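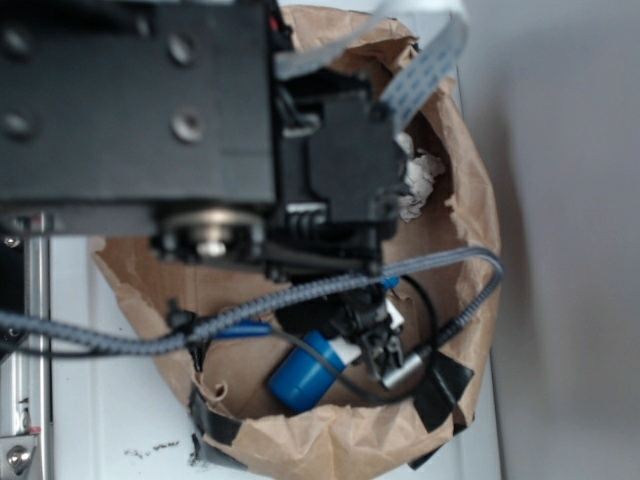

Packing a Brown Paper Bag So It Stands, Carries and Unpacks Cleanly

By Carleen Rutherford
Larkton Pantry Packing Notes, revised Aug 30, 2018

A paper grocery bag is loaded through one opening and supported by one folded base, so most packing faults come from the order in which items go in. The procedure below covers flat-bottom brown paper bags packed by hand at a counter or table. Before loading anything, open the bag completely and look straight down into the mouth, the view in the photo of the open brown bag at the top of this page. From that angle you can see whether a side panel has stayed folded in and whether there is clear room to lower an item to where it will sit. Items should be lowered into the bag and released at rest. Dropping them, even a short distance, loads the base seam with more force than the weight alone.

What you need

A flat, dry surface at waist height
Paper bags, flat-bottom, all one size if possible
A sheet of cardboard cut slightly smaller than the bag base (for jars and cans)
A few sheets of plain scrap paper for filling gaps
A marker
A luggage scale or kitchen scale, if you pack the same load often

Bag sizes

We use two sizes. The large is the Londell 4000, sold flat in bundles of 100. The small is the Manora lunch sack, sold in bundles of 200. Model numbers on paper bags are catalog numbers and do not tell you the load rating. If the supplier prints a rating on the bundle wrapper, write it on the shelf where the bags are stored and throw the wrapper away. If there is no rating, use the test load described further down.

Store the bundles flat, off the floor, with the band left on until needed. Paper that has been kept in a damp room feels soft at the fold lines and tears along them. Do not use those bags for cans or glass. They are fine for bread, chips and paper goods.

Step 1. Open the bag

Hold the top edge with both hands and pull the long panels apart. Do not snap the bag open with a downward swing. It is quick, but it tends to start a small tear at the top of the side fold, and the tear will run once the bag is full.

Put one fist inside and push the base flat against the table. Then run the side of your hand along each of the four bottom edges. The base should touch the table all the way around. A base that rocks was folded crooked at the factory, and the bag will lean toward its short side no matter how it is packed.

Check the glue line on the bottom flap. If you can get a fingernail under it, set the bag aside for light goods.

Step 2. Turn down a cuff (optional)

Fold the top edge outward by the width of two fingers. The cuff keeps the mouth open while you work and gives you a thicker edge to hold. It also makes the bag shorter, so skip it when the load includes tall boxes. Bags with handles should not be cuffed, as the fold puts a crease across the handle patch.

Step 3. Sort the load before packing

Lay everything on the table in four groups:

Heavy and hard: cans, jars, bottles, bags of rice or flour
Boxed: cereal, crackers, pasta
Cold: anything from the refrigerator or freezer
Light or soft: bread, eggs, chips, tomatoes, herbs

Divide the heavy group between the bags first. Everything else is assigned afterward according to the space left. People who skip the sort usually end up with one bag of cans and one bag of chips, and the first of these fails in the parking lot.

Step 4. Build the walls

Stand boxed goods upright against the two narrow sides. They stiffen the bag and keep round items away from the paper. Choose boxes of similar height. Where a box has a sharp corner, turn the corner toward the center or pad it with one folded sheet of scrap paper.

If there are no boxes in the load, use a strip of cardboard on each side. A cereal box cut down its two back edges gives two good strips.

Step 5. Load the base

Put the cardboard sheet in first if you are packing glass or more than one layer of cans. Set cans upright, widest ones in the middle. Fill outward from the center until the layer is snug. Cans should not be able to slide when the bag is nudged. Slip a pouch or a folded sheet of paper into any remaining gap.

Glass goes in this same layer with a can, a box or a wrapped sheet between each pair of jars – glass should never touch glass. Wine and oil bottles stand upright near the center, never in a corner.

Limit the base to one layer of cans in the small bag and two in the large one. Do not fill the rest of the bag with more heavy goods just because there is space.

Step 6. Add the middle layer

Use items that can take some weight and will spread it: pasta in bags, dried beans, cheese, firm vegetables, apples. Lay long packages flat across the cans. This layer should come out level. Press lightly with an open hand. If one side sinks, lift the items off and correct the base layer now.

Step 7. Add the top layer

Bread, eggs, soft fruit and chips go last. An egg carton must lie flat and be supported along its full length. If it only fits on edge, it belongs in another bag. Stop when the contents reach the top of the bag with the cuff unfolded. Anything that stands higher than the edge will tip out when the bag is set on a car seat.

Cold and damp items

Wet paper loses most of its strength, and condensation is enough to do it. Pack frozen goods together in a plastic produce bag, then place the whole bundle in its own paper bag with a dry sheet of cardboard beneath. Milk jugs should be wiped down and carried separately. Rinsed greens need to be shaken out and wrapped.

A double bag (one bag opened inside another) helps with weight. It does little for moisture, which passes through both layers at the base. To double a bag, open both fully, lower one into the other and press all four bottom corners together. A gap between the two bases cancels the benefit.

Finding a working load

Take one bag from each new bundle and load it with cans, adding one at a time. After each can, lift the bag by the base and sides and hold it for a slow count of 23, then put it down and inspect the bottom seam. Stop at the first sign of the flap shifting or the paper whitening along a fold. Weigh the bag at that point. Half of that weight is your working load for ordinary packing.

The Ramanauskas method, which some of our older packing sheets still refer to, uses the full test weight less one can. It leaves too little margin for a bag that will be carried up stairs. Use the half figure.

Lifting and carrying

Put one hand under the base and the other around the side at mid height. Handles, where fitted, are for short moves on level ground with light loads. In a car, place bags on the floor behind the front seats, broad side toward the direction of travel, and close enough together that they hold each other up.

Common faults

Bag leans to one side: heavy item in a corner. Unpack to the base and move it to the center.

Split along a side fold: box corner against the paper, or the bag was snapped open. Replace the bag. Tape holds poorly on a fold that is carrying weight.

Bottom drops out: moisture, too much weight, or a loose glue flap. Check the rest of the bundle for the same flap.

Crushed bread: middle layer not level, or a can placed on top during a last-minute addition. Late items go in a separate small bag.

Marking and reuse

Write the contents group on the front panel before packing, while the bag is still flat. C for cold, G for glass, L for light. A sound bag can be refolded on its original creases and used again for light goods. Our limit is three uses, recorded as pen strokes on the base.

The next revision of this page is due in May and will add the wide-base bag now being tried at the Larkton counter.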